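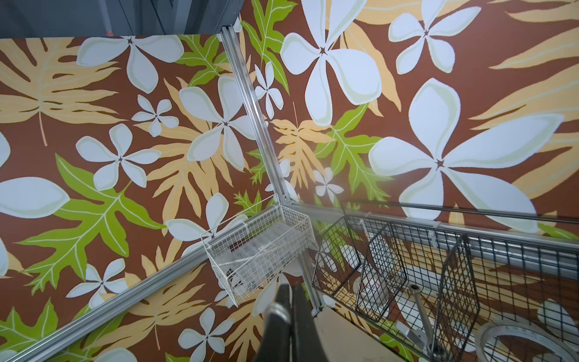 What is in Wakier?

Wakier is a collection of 952 cameo rumors about superhero movies and streaming specials, each one stored with the wording it first appeared in, the kind of source it came from, and what ended up on screen.

Wakier, version 3

Maintained by Dušan Vaněk and Leif Vigfúsdóttir. Comments, corrections and grudges go to the issue tracker. Please read the section on disputed cameos before opening an issue about a disputed cameo.

Background

The project started as an argument over a Solwood holiday special. One of us remembered reading, months ahead, that the villain from the second Oshima movie would show up in it as a department store Santa. The other remembered reading that he wouldn't. We both went looking and we had both read it, on the same site, four days apart, under the same headline.

So we started a spreadsheet. The spreadsheet grew a second tab, then a column called "ugh", and by November it was large enough that keeping it to ourselves seemed worse than sharing it. The "ugh" column survives as vagueness_score.

What counts as a rumor

A rumor gets in if somebody published, before release, a claim that a particular performer or character would appear in a particular title in a part smaller than a lead. It has to name at least one of the two. "A familiar face returns" does not get in, however many exclamation marks follow it. "A familiar face from the first Oshima movie returns" does get in, barely, and receives a vagueness score that reflects our feelings.

Announcements from a studio are not rumors and are left out. Announcements from a studio that were then denied by the same studio are rumors and are kept. We went back and forth on this one for a while. Solwood kept giving us material.

Wish lists are out. Fan casting is out. A fan casting post that another site picked up and reported as "we're hearing" is in, and the original post is linked to it in the parent_id field, so you can watch it put on a suit and tie.

Files

rumors.csv has one row per rumor. It's the file most people want.

titles.csv has one row per movie or special, with release window, running time and whether there's a scene after the credits. Scenes in the middle of the credits have their own column. A scene after the credits which is only a joke about there being no scene after the credits is marked "joke".

outcomes.csv has one row per judgment. A rumor may have more than one, because Dušan and Leif judge separately and don't always see the same thing in a dark corridor.

sources.csv describes the kinds of places rumors came from. We recorded the kind of site and did not record its name, for reasons a lawyer friend explained at dinner until the food got cold.

Fields in rumors.csv

rumor_id: a number. Gaps in the numbering are rows we merged or threw out. They aren't hiding anything from you.

parent_id: the earlier rumor this one was copied from, when we could tell. Blank means original or well laundered.

title_id: matches titles.csv.

performer_code: a code standing in for the performer. The codes stay the same across the whole set, so you can follow one person's career as a rumor without knowing who it is. You'll probably guess. We can't stop you.

character: the name as the rumor gave it, including misspellings. One Oshima side character appears under four spellings, and the end credits used a fifth.

claim_text: a short paraphrase in our own words. Early versions held full quotations. See dinner, above.

lead_time: days between the rumor and the release. Negative values are real. Some sites went on predicting cameos in movies that had already opened.

vagueness_score: from 0 to 10. Zero is "performer plays character, in the bar, second act". Ten is "expect surprises".

confidence_words: the phrase the writer leaned on, such as "we understand", "sources suggest", "don't be shocked if". This is the column we're fondest of and the one nobody downloads the file for.

Outcomes
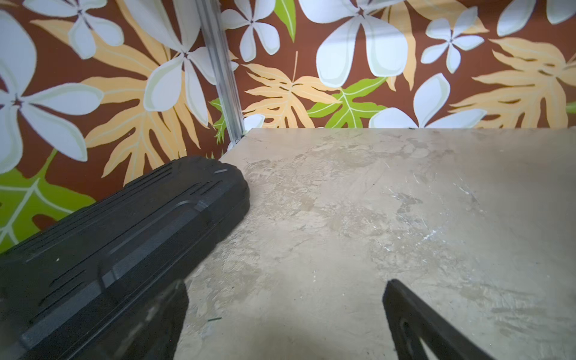

Each judgment takes one of these values.

appeared: the performer or character was on screen, or was heard, in the released version.

appeared_sideways: the rumor was right about somebody being there and wrong about the rest. Right actor in another part, right character played by another actor, right cameo in a different movie. The Oshima Santa ended up here. He was in the special, behind a counter, selling gloves.

cut: confirmed later as filmed and removed. We want a deleted scene on a disc, a still from the set released by the studio, or an interview given under the performer's own name. A cousin in catering isn't enough, though we've heard from several.

did_not_appear: we watched the whole thing and no.

unresolved: the title hasn't come out, was shelved, or went to Prumis and was removed before either of us got to it.

Of the full set, 361 rumors are marked did_not_appear by both of us. Please don't divide one number by the other and announce how often cameo rumors are wrong. The unresolved rows are still in the total, and so are all the copies. Use parent_id to drop the copies first. Better yet, read the next section and then decide whether you still want a percentage.

Known problems

We collected what we happened to read. That means English language sites, mostly the large noisy ones, plus one small newsletter that Leif has been loyal to since college and which is right more often than it deserves to be. Rumors in other languages come in only once an English site has found them, by which time they've usually lost a verb.

True rumors are overrepresented in the older part of the set. People quietly delete the bad ones. We caught on to this late and began saving pages as we found them, so the newer rows are kinder to history and less kind to the writers.

Solwood titles are overrepresented too. Solwood makes a lot of movies in which an actor might plausibly walk in holding a drink, and we like them.

Helmets are a problem. If a character appears in full armor and never speaks, we go by the credits. If the credits list only a stunt performer, the character is marked appeared and the performer is left blank. This has generated more mail than everything else put together.

Voices are a smaller problem. Dušan is good at voices. Leif believes that Dušan is good at voices and has agreed to stop testing him.

Disputed cameos

A judgment is disputed when the two of us disagree and a second viewing doesn't settle it. Both values stay in outcomes.csv, each with a note. We don't average them, and there's no tiebreaker. A tiebreaker was proposed once and turned out to have very strong opinions about the man on the ferry.

The man on the ferry is in the third Oshima movie, nine minutes before the end, facing the water. You may already have a view. Please check whether it's in the tracker before adding it, and bear in mind that we have seen the magnified version, the brightened version, and the one with the red circle. The red circle is drawn around a different man.

Changes

Version 3 adds parent_id and the joke value for credits scenes, merges duplicate rows, and fixes lead times that had been calculated from the wrong country's release. It also moves the glove counter from did_not_appear to appeared_sideways, after an appeal that took up most of a weekend.

Version 2 replaced names with codes and quotations with paraphrases.

Version 1 was the spreadsheet. If you have a copy, please be discreet.

Using the data

Free for any noncommercial purpose, with credit to both maintainers. Spell Vigfúsdóttir with both accents. Vaněk has one and Dušan has one, and he says he's relaxed about it, but he checks.

People have used earlier versions for classroom exercises in cleaning up messy text, which it suits very well, and for a study of how hedging words change as a claim passes from site to site. If you're doing something along those lines, start with confidence_words sorted by parent_id. You'll see "might" become "is expected to" in two hops, with no new information joining along the way.

We'd ask you not to use it to train something that writes new cameo rumors. The supply is fine.

The files are plain UTF-8 text with commas between fields and double quotes around anything containing a comma. Spreadsheet programs like to turn the character called March into a date. Import that column as text. He's only in two movies but he's in them a lot.

Adding a rumor

Open an issue with the title, the claim in your own words, the date you saw it, and a saved copy of the page. Screenshots are fine if the date is readable. Rumors sent in after the release, by somebody who "definitely called it", need the saved copy even more than the others do.

We go through the queue when a new title is about to open, and again once both of us have seen it. Leif won't watch anything on a phone, so allow some time for Prumis originals.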